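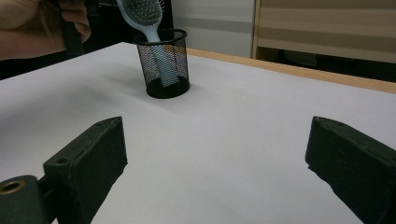
# Storing brushes and combs upright in a mesh cup

A wire-mesh pencil cup works as a brush holder on a dresser, vanity or bathroom shelf. The open walls let air reach the handles, and lint is easy to spot before it builds up. The method below covers choosing a cup, preparing the brushes and loading them so that the cup stays stable.

## What you need

- One cylindrical mesh cup with a solid rim and base
- A wide-tooth comb
- Mild dish soap and a bowl of lukewarm water
- A dry towel
- Felt or rubber pads (optional)

## Choosing the cup

Measure the longest handle first, from the end to the point where the head begins to widen. The cup should cover at least half of that length. A paddle brush carries most of its weight in the head, and a shallow cup will tip when the brush leans out over the rim.

The Rosholm cup used on our shelf holds 3 brushes without crowding. The Nollis is wider, but its base is narrower than its rim by a noticeable margin, so it needs weight at the bottom. A flat stone or a layer of glass beads is enough.

## Preparing the brushes

1. Pull loose hair out of the bristles with the comb, working from the edge of the cushion toward the middle.
2. Add two drops of soap to the water and swish the bristles only. Keep the cushion vent, if there is one, above the surface.
3. Rinse, shake and lay the brush bristle-side down on the towel.
4. Leave it overnight. A brush stored damp will leave water on the base of the cup.

## Loading the cup

1. Place the cup on a level surface, a hand's width from the edge.
2. Lower the heaviest brush first, handle down and head up. Let the handle rest diagonally against the wall.
3. Add the second brush on the opposite side, leaning the other way.
4. Put combs and narrow items in the center.
5. Turn the bristles outward – pins that press against each other bend over time.

Lift each brush straight up when removing it. Pulling sideways drags the cup across the surface and can mark paint.

## Maintenance

Empty the cup once a month and tap it upside down over a trash can. Wipe the mesh with a damp cloth, inside and out, and dry the base seam. Replace the pads when they start to slide.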